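Comparing wrist and overhead views on a cable-handling bench

Muammer Gezer has spent most of the year trying to find out how little camera a cable-handling cell can get by with. He runs the end-effector bench at Curnside, where the current job is a comparison of two finger designs and two camera positions on coiled leads. We spoke in December, shortly after he had closed the first round of trials.

The choice of cables was deliberate, he says. Rigid parts had stopped telling the group anything useful. "With a block or a bottle, any finger that closes square will pick it up, and the scores bunch at the top. A coiled lead has no fixed shape, it deforms when you touch it, and half the time you take hold of one loop and leave three behind. The differences between fingers show up early."

The first round ran to 1,883 grasp attempts, divided between the two finger types. The Lundgren finger has a flat elastomer face. The Midov finger is stiffer and carries ridges on its inner edge. Both were run at the same closing speed and the same current limit, which Gezer regards as the only fair basis for a comparison, although Lundgren's own set-up notes suggest a slower close.

"We ran a short batch at the slower speed for our own interest and kept it out of the totals. It made a small difference on thin leads. I would not build a purchasing decision on it."

Results were graded on whether the whole coil left the table, whether it stayed in one bundle, and whether it could be set down again within the target area. On the first measure the two fingers were close. On the second they separated. The flat face held a single strand well and tended to pull it out of the bundle. The ridged finger took several strands at once, at the cost of a harder grip on the jacket. Gezer wants a proper wear test before he says more about that.

"Ridges on a soft white jacket will leave marks if you give them enough current. I have seen it on the older samples. What I don't have is a number of cycles."

The camera question has taken up more of his time. The bench can record from a camera at the wrist and from one mounted high, looking down over the arms. Each has been used alone and in combination, with the same controller and the same policy architecture.
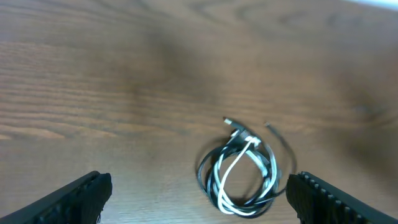
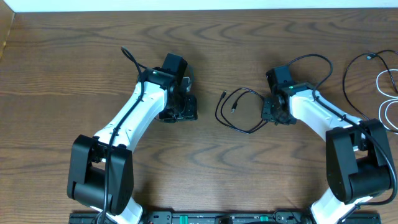 Coiled cables on the bench table: wrist view first, overhead view second.

"From the wrist you get both fingertips and whatever lies between them," Gezer says. "You can tell a white strand from a black one, and you can see which side of the opening the bundle is on. You have no idea what the other arm is doing. From the top you have both arms and the whole working area, and the gripper sits over the thing you care about."

Occlusion by the gripper body was the largest single source of failure in the overhead-only runs. The approach was generally sound, and the error came in the last part of the descent, when the lower end of the gripper hid the near side of the coil. Moving the camera forward helped on one arm and made matters worse on the other. The group tried 17 mounting positions before settling on the present one, and Gezer describes it as a compromise he would not defend in detail.

The wrist-only runs failed differently. Black cable on brown wood grain gives reasonable contrast under even light, but the hand throws its own shadow as it comes down, and a dark lead inside a dark patch is easily lost. Glossy jackets add highlights that move with the light. Fixing the exposure recovered part of the loss. Automatic exposure, he says, should be switched off before anything else is attempted.

"People fit a better sensor when they could have fixed the shutter. We did it ourselves. We had Cliltard modules on order before anyone had plotted brightness against height."

With both views feeding the policy, the overhead stream did most of the work during approach and the wrist stream took over close to the table. That was expected. Less expected was the sensitivity to timing: a small lag between the two streams undid most of the benefit, and the controller gave no warning of it. The bench now logs a timestamp offset for every attempt, and runs outside the limit are thrown out before grading.

Cable routing on the arms themselves also needed attention. A service loop that is too short pulls on the wrist at full extension, and one that is too long wanders into the overhead view — where, on a task about black cables, it is a poor thing to have. Gezer has tried sleeving and clips. He prefers clips, as the sleeve stiffened the joint enough to show in the current readings.

The next round will keep both cameras and drop the flat finger for bundles, retaining it for single strands. It will also bring in leads of mixed colour and stiffness laid together, which he expects to lower every score on the sheet. The wear test on the ridged finger is to run alongside, using the same jackets, with current stepped up until marking can be measured.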